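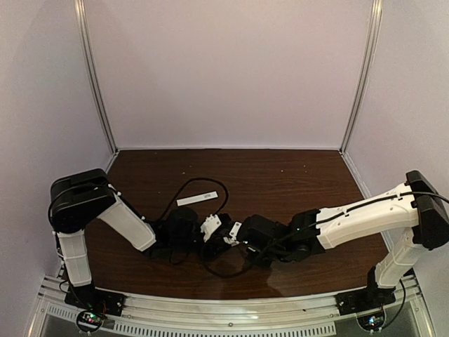
# Zandholm Three-Sided Bench Enclosure

The Zandholm is a bench top with a wall on three sides and an open front. It gives you a plain background and a defined work area without closing off a whole room. Lerklow sells it to workshops, teaching labs and small studios.

## Tabletop

The top has a dark brown wood-grain finish with a fine grain that runs side to side. Pale parts and papers are easy to find on it. Wipe it with a soft damp cloth and dry it afterward. Do not use scouring pads or solvent cleaners.

## Walls

The back and side walls are plain panels in pale lavender tones. The side walls lean toward gray and the back wall is slightly pinker. If you need to match a replacement panel to an older enclosure, send us the order number and we will check the shade before shipping.

A thin pale strip runs along the bottom of the back wall where it meets the top. There is a white edge strip at the foot of the right wall.

## Corner posts

The 2 back corners have silver aluminum posts with lengthwise grooves. Dust collects in the grooves over time and comes out with a dry brush. Keep tape off the posts, as the adhesive is hard to get out once it is down in the groove.

## Assembly

Allow 2 people for assembly. Set the top on its base and level it before you fit any panels. Fit the back wall next, then the side walls, and leave the fasteners finger-tight until all the panels are in. Check that the side walls are square to the back, then tighten from the bottom up.

The base is sold separately. Customers who already have a sturdy bench can set the top on that, as long as it is supported along all four edges.

## Ordering

Enclosures are built to order at our Colport shop. There is a deposit of $200, which comes off the final invoice. Tell us the width and depth you need and whether the enclosure has to pass through a standard doorway in one piece. Most are shipped flat.

Replacement panels, edge strips and corner posts can be ordered one at a time. The posts are cut to the height of your panels, so please measure the old one and do not go by the drawing.

The warranty is 5 years on the posts and the tabletop. Scratches and cleaning damage are not covered.

**Sales and quotes:** Ga-eun Ahn
**Replacement parts:** Dardo Ocampo
**Drawings and custom sizes:** Laurențiu Toma

Page updated 2021-05-20. Enclosures bought before January of this year use the older panel fasteners, so mention the purchase date when you order parts.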